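Search Plillus Kids
Type a word here... Go

2021-10-01
By Pentti Partanen

How do you teach a robot to pick up a bottle?

You can't just tell it. Well, you can try. A robot doesn't know what "pick up" means, or how hard to squeeze, or where to put its hand so the thing doesn't tip over. So somebody has to show it.

There are a few ways to do this.

Way one – hold the robot's arm and move it yourself. Bit like when a grown-up held your hand to help you write your name. The arm remembers how it moved. Slow, and your shoulders get tired.

Way two – remote control. You sit with a controller, the robot copies. You move left, it moves left. Tricky at first! My first go in Salo, I knocked the same cup over 16 times.

Way three – no robot arm at all. You hold a pair of grippers, one in each hand. A gripper is a robot's version of fingers, two bits that open and shut. Squeeze the trigger and the jaws close. Then you do the job yourself with the grippers, and a camera up by your head sees what you see.

What are the black and white cubes for? They're markers. Look a bit like the square codes you scan with a phone. A computer finds the pattern in the video and works out where the gripper is and which way it's tilted. Turn your wrist and the pattern turns too. Clever.

Then you do it again. And again. One go is not enough becuase the robot would only learn that one bottle in that one spot. Move the bottle a bit, do it over. For a simple job we like 200 goes. For a fiddly one, 300. Yes it gets boring. Yes we have snacks.

Mistakes are fine, by the way. Drop something, pick it up, carry on. The robot has to learn that bit aswell.

Try it at home: get two pairs of kitchen tongs and move 7 socks from the floor to a chair. No fingers! Now think how you would explain every tiny move you made to someone who has never seen a sock.

More in December, when we get to robots that fold things.

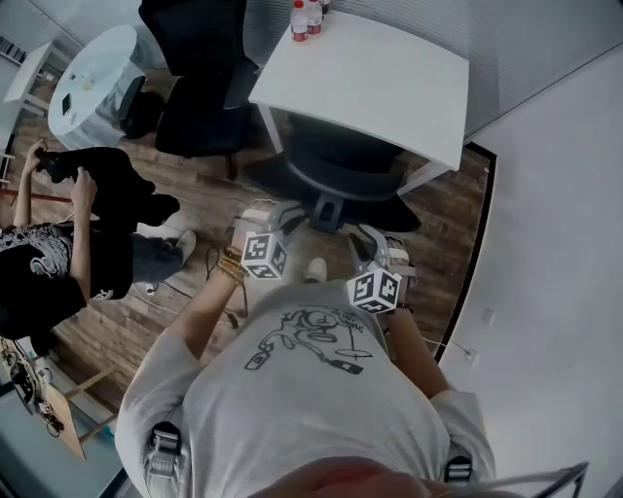 Looking down at two hand-held grippers, one in each hand, with a marker cube on top of each.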